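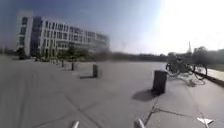
## 4. Operating rules for shared pedestrian pavement

The rules in this section apply to any ground robot of the Hikov class that leaves a marked test lane and enters pavement open to the public. They extend the Sallier code of practice, which was written for indoor corridors and says little about street furniture, parked bicycles or low sun.

### 4.1 Clearance

Objects beside the route are sorted into two groups. Fixed objects (bollards, curbs, posts, planted beds) appear on the site map and are given a static margin. Movable objects (bicycles, scooters, bins) are never entered on the map, even when they stand in the same place on repeated runs. The margin for a movable object is measured from its outermost part at any height. On a parked bicycle this is often the handlebar, which a low range sensor may miss.

Rule 4.1a. The planner shall not route between two parked bicycles, whatever the measured gap.

Rule 4.1b. Where a row of bicycles stands along the edge of the pavement, the robot shall pass on the open side and hold its heading until the last bicycle is behind the rear axle.

Rule 4.1c. A line of bollards is treated as a boundary. Crossing it requires an entry in the route file, approved before the run. 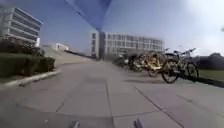

**Figure 3.** Forward view over slab pavement, with bicycles parked in a row at the right and a planted bed behind a low curb at the left.

The layout in Figure 3 brings Rule 4.1b into force on one side and the static curb margin on the other. When both apply, the larger margin is used for the movable objects and the remaining width is checked against the minimum passage width. If the check fails, the robot stops and asks the operator for a decision. It does not reduce either margin by itself.

### 4.2 Light and image quality

Strong sun affects the camera in two ways. Glare removes detail from part of the view, and hard shadows on pale concrete can be labeled as obstacles. Motion blur adds to both. We reviewed 422 route segments recorded with the Akik software stack in June. Of these, 346 met the image quality threshold for their full length. Among the remaining segments, 21 were rejected for false obstacles placed on shadows.

Rule 4.2a. A shadow label may be cleared only when the range sensor confirms flat ground over the same area.

Rule 4.2b. If image quality stays below the threshold for 8 consecutive camera images, speed shall drop to the walking limit in the site file.

Expansion joints need separate handling. They are thin, dark and often diagonal to the path, and the ground classifier trained under the Sampaio protocol tends to read them as steps. We recommend that joints be labeled as their own class during annotation. Merging them with cracks hides real surface damage from the maintenance log.

### 4.3 Operator duties

The operator shall walk the route before the first run of each session and compare it with the site map. Differences in fixed objects are recorded and the map is corrected before the robot moves. During the run the operator keeps the stop control in hand and stays within direct sight of the robot. Remote video does not meet this requirement.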